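Table (furniture)

A table is a piece of furniture with a flat top, raised off the floor by legs, a pedestal or a frame.
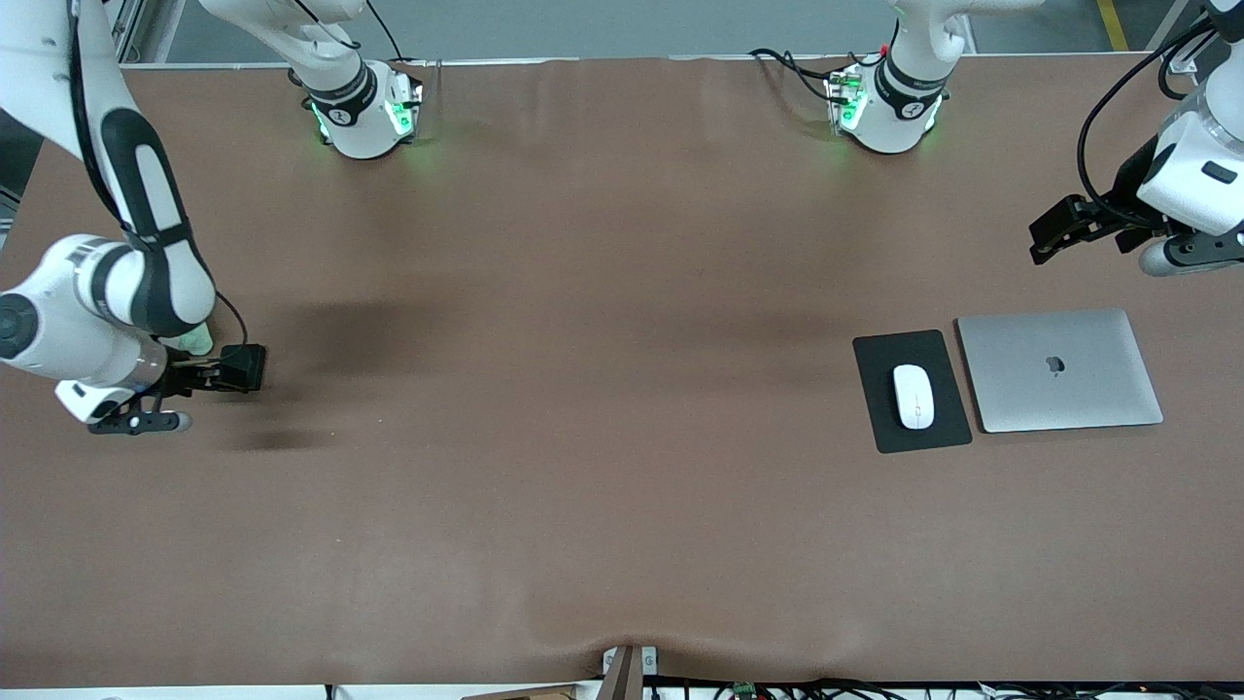

Used for eating, writing, work, games, display. Most have four legs, many have one. Word comes from Latin tabula, a board or plank. Older English used "board" for the same thing, hence "room and board."

History

Early tables in Egypt were small, stone or wood, mostly for keeping things off the ground. Greeks pushed theirs under the couch after a meal. In medieval Europe the trestle was standard: loose boards on supports, taken down after dinner so the hall could be used for somthing else. Fixed dining tables came later, with separate dining rooms.

Types

Dining table. Seats two and up. Often extends with leaves.
Drop-leaf. Hinged sides, folds down narrow.
Gateleg. Drop-leaf with a swinging leg under each flap.
Trestle. See above.
Workbench. Heavy top, sometimes with a vise.
Nesting tables. Set in graded sizes, stored one under another.

Height

Dining tables usually 28 to 30 inches. Coffee tables much lower, bar tables 40 or more. Mhairi Ogilvie's survey of Ronton households measured 367 kitchen tables and found 81 propped level with folded card or paper. Lachlan Skinner disputes the method (no rental units included).

Care

Wood tops move with humidity, so they're fastened with slotted screws or clips. Oil finishes need redoing. Varnish lasts longer but is harder to patch. Heat marks are common on both, coasters help.

See also: Desk, Bench, Tablecloth, Stornel joint (stub, needs sorces)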